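Speaker notes: The Rarau Hand, a Workshop Build
Gerd Dreßler, Maswood Shared Workshop
June 2018

Opening (9 minutes)
Thank the hosts. State that the talk concerns one hand and one arm, assembled by members in the Maswood workshop on evenings and weekends. Questions are to be held until the end.

Background
The Rarau project was approved in March. The budget was set at 3000 and final spending came to 3121. The overrun was in connectors and replacement cable. Mention the loan of bench space by Gulyás.

Construction
Finger segments were printed in short sections and joined by hand. Each section was sanded before fitting. Members who wish to repeat the work should print spare joints first. The control software, Drarkico, is maintained by the workshop and is available to all members on request.

Wiring
Allow slack at the wrist. Our first harness failed there after over 9 hours of use. Route the finger leads before closing the palm shell.

Bench work (two slides, pause on each) 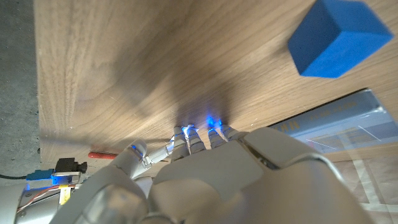

Both slides: the hand at a wooden surface, fingertip lights on.

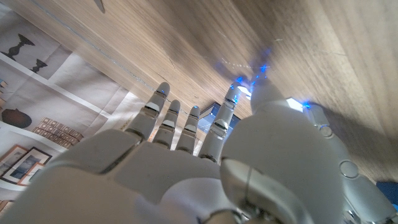

Next steps
A second hand is planned, subject to funding. The parts list will be revised before any order is placed. Members are asked to submit corrections in writing to the workshop office.

Close. Invite questions. Sign-up sheet is at the door.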